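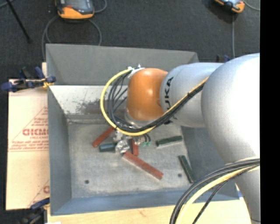

Bin picking notebook, March 2023

Back on the bars this week. The big question on the whiteboard is still whether the arm can take over the sorting chore at the end of the line, the one everybody hates, where you stand over a metal bin and fish out mixed bars by color and set them on the right rack. My short answer is "kind of, on a good afternoon." Longer answer follows, mostly so I stop re-explaining it at lunch.

What we're running: the KUKA, the gray bin clamped down, red and green bars dumped in by hand. Picking policy is the Petrenko build from November with the new grasp scoring turned on. Misaki Kikuchi did the merge and I did the complaining.

Numbers so far

Total attempts logged since we started over: 1,947. The last clean batch was 400 attempts and 144 of those needed a person to step in (nudge a bar, clear a fault, restart the planner). That's way too many! A bored human with one hand in their pocket would beat it easily. But the November batch was so bad we quit halfway, so I'm choosing to be cheerful.

Where it struggles

Bars against the wall. If one ends up lying along the bottom of a side wall the fingers want to go exactly where the metal is, and the planner either refuses or picks a silly approach from the far side. Misaki wants to tilt the approach by 9 degrees and see. I want to try pushing the bar toward the middle first, then grasping. We'll do hers first, it's one line in the config.

Dark green on gray. Red gets segmented fine nearly every time. Green is moody – when the overhead lights are off on the window side it loses the ends of the bar and grabs too close to one tip, then the bar swings on the way up. Might just be exposure. Might be the scuffs on the bin floor confusing things too, the back wall has a nice dark patch of those and I've seen false hits there.

Cables. The loop at the wrist is generous, and it has to be, but joint 6 still gets stopped early by the limit I put in to protect it. Some perfectly good grasps get thrown out for that reason alone. Should re-route before we tune anything else, really.

Is it a chore robot yet

Ivport asked if the same setup could do dishes or laundry in their demo kitchen. No! Bars are stiff, they come in two colors and they stay put when you look at them. A sock does none of this. I'd say tidying one kind of rigid thing from one bin is close, and anything with a pile of soft stuff is a different project (and a different budget).

To do
– tilt test, a full batch, no touching the lights
– then the push-first version
– ask Nedach for a longer dress pack quote
– label the green misses in Bakuston, I keep putting this off
– copy logs off the cell PC, disk is nearly full again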